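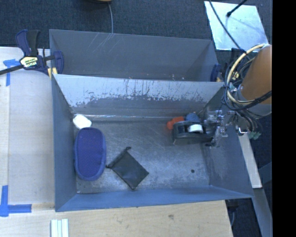
2 min read

Minutes, Advent study group planning, December

I'm taking notes again, so blame me for the spelling. We started a little after 7 with a prayer from Oleksandra Kostiuk, and then spent longer than planned on whose turn it was to bring tea (mine, I'll do it next time).

Last meeting's minutes: approved, with one fix. I wrote that we'd finished Micah. We stopped at the end of chapter 4, and I'm told I should know that, having been in the room.

What we read: Luke 1, the part with Zechariah in the temple. Oleksandra wanted us to look at how long he's left without a voice, and whether that's a punishment or a kind of rest. I've always taken it as punishment, plain and simple! But she had us read his song at the end right after the angel's speech, skipping everything in between, and I have to say it sounded different to me. He's had months to think about it and the first thing out of his mouth is praise. We didn't agree on it. Two people felt I was letting Gabriel off too easy, and we'll pick it up again when we get to Mary's question, which sounds so much like his and gets such a different answer.

Somebody asked if we could read Malachi alongside it, for the Elijah verses. Yes, chapters 3 and 4, at home before next time please.

Hymns: the old Pelupessy hymnal has a setting of the Benedictus at number 457 and I'd love for us to try it. It's the one with the odd jump in the third line. I'll play it through once and then we're all on our own. The group also wants "Come, Thou Long-Expected Jesus," no argument there.

The family Bible: the Usden chapel has offered to lend us theirs for the carol evening, the one printed in 1728. We said yes, very happily, but it stays closed on the stand unless one of their people is there to turn pages. I'll write and thank them.

Carol evening: we have room for up to 97 in the side hall with the doors open. Readings go to whoever asks first, except the John 1 reading, which Oleksandra has, and she'd like to do it in Ukrainian with the English printed in the sheet. Everyone loved that idea. Cineck will print the sheets if I get them the text in time (I will, I will).

Money: we owe Skolidar for the candles. I have the bill in my bag and will pass it on.

To do
Me: tea, thank-you note, text for the sheets, candle bill
Oleksandra: John 1, and questions on Mary's song
Everybody: Malachi 3 and 4

We closed with the Lord's Prayer at 8:40. Next time we start at Luke 1:26, same room.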